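**Portable washing machine** (also *compact washer*, *mini washer*, or, for the common form, *single-tub washer*) is a small top-loading clothes washer that can be lifted by one person and used without a permanent plumbing connection. Most have a plastic body, a lift-off or hinged lid, a timer knob and a drain hose. They are used in flats, caravans, student rooms and bathrooms where a full-sized machine won't fit.

## Construction

The single-tub type has one wash chamber, usually round, with a ribbed disc called a pulsator set into the floor of the tub. The motor sits below or beside the tub and drives the pulsator by belt. The outer body is moulded plastic, most often white, and may taper toward the base. Controls are placed on a raised panel at the back of the top, away from the filling area.

Lids are commonly made of tinted translucent plastic so that the water level and the movement of the load can be checked during a cycle. A moulded rim around the lid keeps splashes inside the tub. It also collects lint, powder and dirt, and is the part that needs wiping most often.

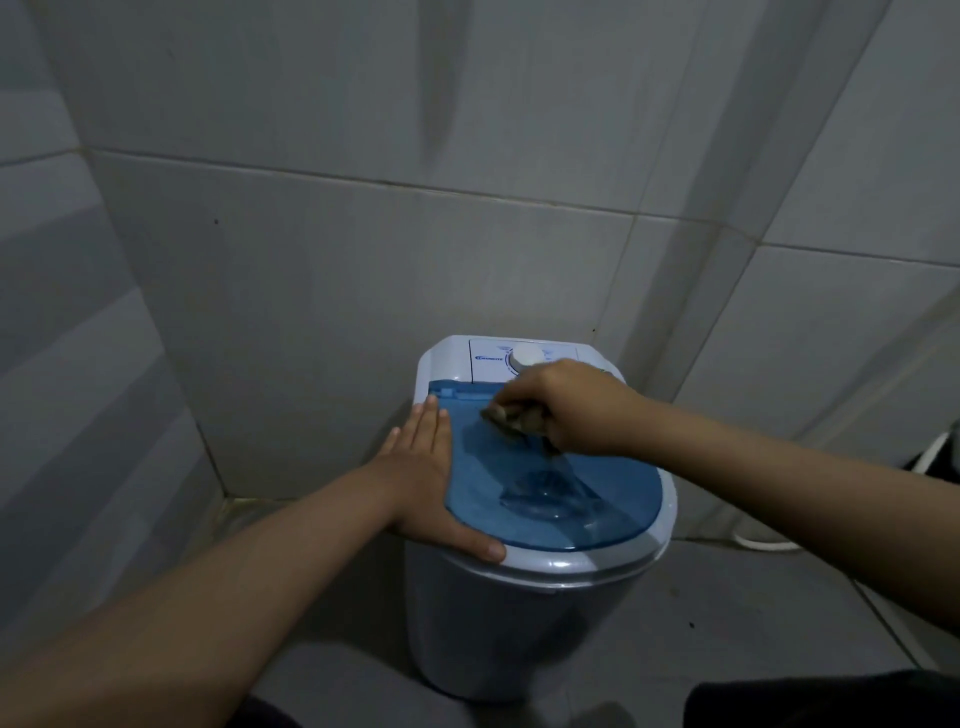
**How often should the lid and rim be cleaned?**

Once a week is enough for a machine in regular use, with a quick wipe after any load that was muddy or heavily soiled. Machines kept in a shower room or on a balcony may need it more often.

## Operation

The tub is filled by hose or bucket to a marked line. Detergent goes in before the clothes. The user sets the timer, and the pulsator turns one way, pauses, and then reverses. Few single-tub models heat their own water. At the end of the wash the drain hose is lowered to a floor waste and the tub empties by gravity. Rinsing is a second fill without detergent.

Some models include a small spin basket that fits inside the same tub. Twin-tub machines have a separate spinner and are wider and heavier.

## Placement

The machine must stand level. Tiled wet areas with a floor waste are the usual choice, and a corner position saves space — though a gap should be left on each side so the body doesn't knock against the wall. The power point should be outside the splash zone and protected by a safety switch. Lempi Väisänen's survey of rental housing in Warwood, covering 346 dwellings, recorded the bathroom as the most common location, ahead of the balcony and the kitchen.

## Cleaning and care

Exterior cleaning is done with the plug out. A damp cloth and a little dish soap will remove most marks from the lid, rim and panel. Dried soil should be softened first with a wet cloth laid over it for 2 minutes, as scraping will scratch the tinted plastic. The cloth should be wrung out well before it is used near the timer, where water can get in behind the knob. Colour transfer from rust or tannin may need a paste of baking soda. 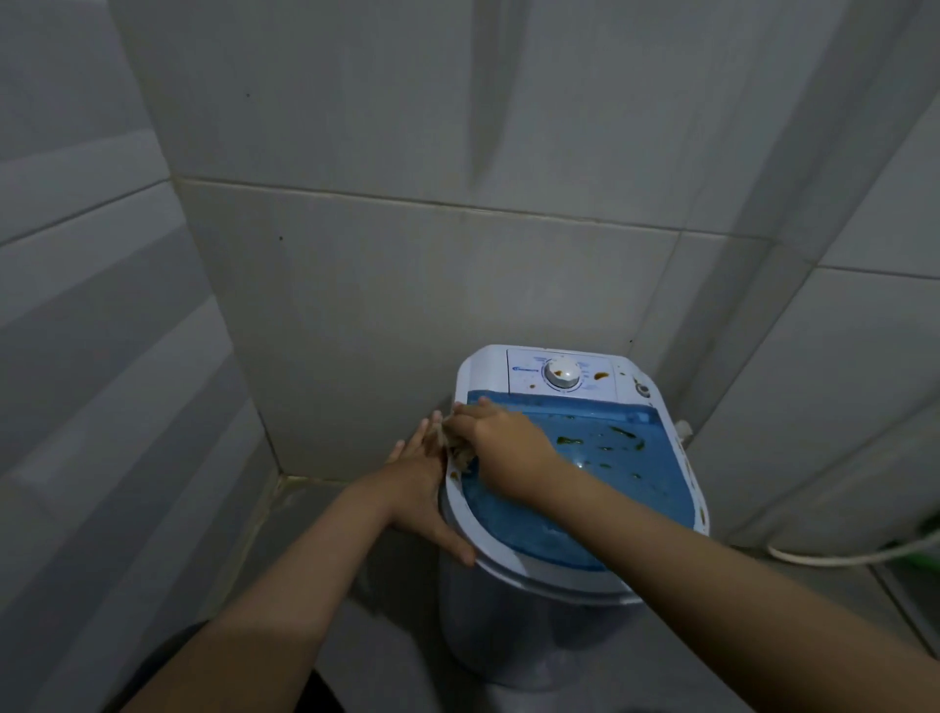 Bleach and solvent cleaners are not recommended on the lid. They turn the plastic cloudy and can make it brittle around the edges. The inside of the tub is cleaned by running it empty with warm water and white vinegar, then draining and leaving the lid open to dry. The lint filter, where fitted, is rinsed under a tap.

## History

Hand-cranked tub washers were sold for small households well before electric models became common. In the Zislow district, the repairer Shahab Bahrami began rebuilding single-tub machines for resale in 2000, and his parts list was later taken over by the Ebrahimi workshop in Fumavbridge. The list groups machines by belt length instead of maker, a system still used by local repairers.

## See also

- Twin-tub washing machine
- Spin dryer
- Laundry trough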